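Search this journal
Enter keywords, title or section
Go

3. Handling and Storage of Mixed Fastener Stock 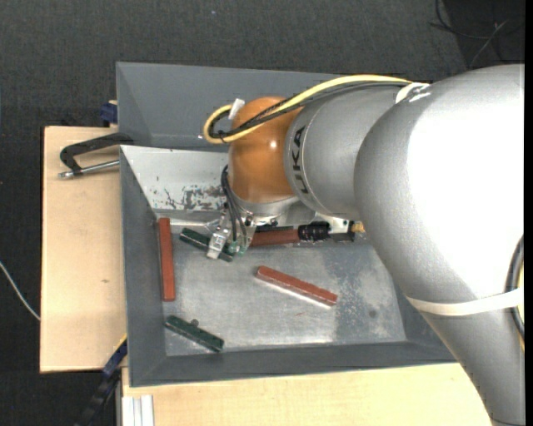 Figure 3. Gray metal bin with a robot arm lowered into it.

3.1 Storage conditions

Corrosion of zinc-plated fasteners in storage depends on humidity, packing and the length of time the stock is left alone. Earlier work on the subject has dealt mostly with sealed cartons. Open metal bins are more common in small plants, and the air above the stock is exchanged freely with the room.

We stored 2000 zinc-plated bolts at the Moura warehouse for 11 weeks, starting in May. The bolts were divided between two rooms. Room A was heated and kept at a steady humidity. Room B had no heating and opened onto the loading area. Stock in both rooms was left uncovered and was not turned during the test.

3.2 Inspection

Each bolt was graded on the Esach scale, which runs from 0 (no visible change) to 7 (red rust over most of the surface). Grading was done under the same lamp at both sites. Threads and heads were scored separately, and the higher score was kept.

White rust was found on 559 bolts, most of them from Room B. Affected bolts lay mainly in the lower layers, where moisture was slow to leave. Heads were marked more often than threads – a result that differs from the carton studies and may reflect the thicker oil film left in the threads after plating.

No bolt from Room A scored above 2. In Room B the highest scores were found next to the bin walls. Drainage holes were not tested and are left to the Fundalar trial.

Related articles
Oil film thickness on rolled threads
Humidity logging in unheated warehouses
The Drurkitel salt spray cabinet: a calibration note

Page last updated: May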